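Room 442

Renu Sisodia inspected rooms for the Zustdale, a hotel with three floors and no elevator. Her form had a line for each fixture and a box for a code. Code 3 meant the fixture was present and in order. Code 8 meant it needed work. She had filled in 200 of these forms since June and had learned to do the bedside items last, when her knees were already tired and she was less inclined to argue with them.

Room 442 was on the second floor. The numbering had come with the building, and Ramesh Pant at the desk had stopped explaining it to guests.

She did the window, the closet rail and the lamp. The lamp got an 8 for a slow switch. Then she went around to the corner by the bed.

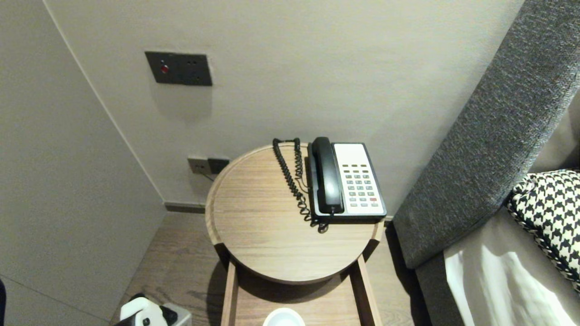
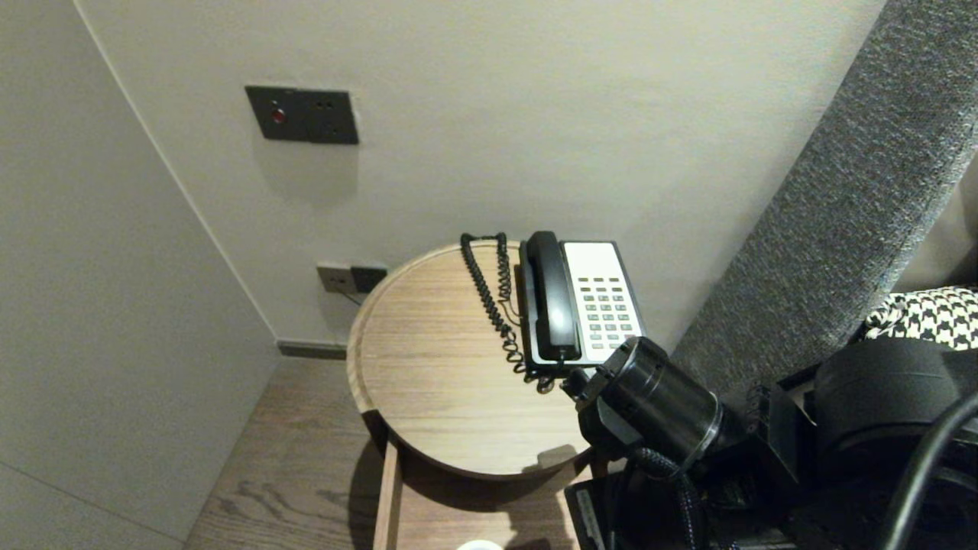 The complaint had come from a guest named Iolo Pugh, who had stayed one night and written it on the back of his breakfast card. He stated that the telephone rang at ten past four in the morning. He stated that a man asked for Skerley, gave a price for timber, and hung up. Pugh wanted the room rate reduced. Renu read the card twice and put it in her pocket. The phone stood toward the back of the round table, handset in the cradle, cord looped up and over toward the rim. The label area at the top of its face was blank. Every other room had its extension written there in Ramesh's square capitals.

She lifted the handset. There was no tone. She pressed a key, waited, and pressed another. She followed the line with two fingers, down behind the table, and came to the end of it. It had a clean plug and was not in anything.

She went down to the desk and asked for the call log.

"442 has no line," Ramesh said. "It was taken off the board before I came."

"Who took it off?"

He found the old book. The entry was in pencil: line removed at request of guest, R. Ogilvie, timber agent, calls at all hours.

Renu went back up. She wrote 8 beside the telephone. In the space for remarks she wrote "label missing," and below that, after some time, "price may be out of date."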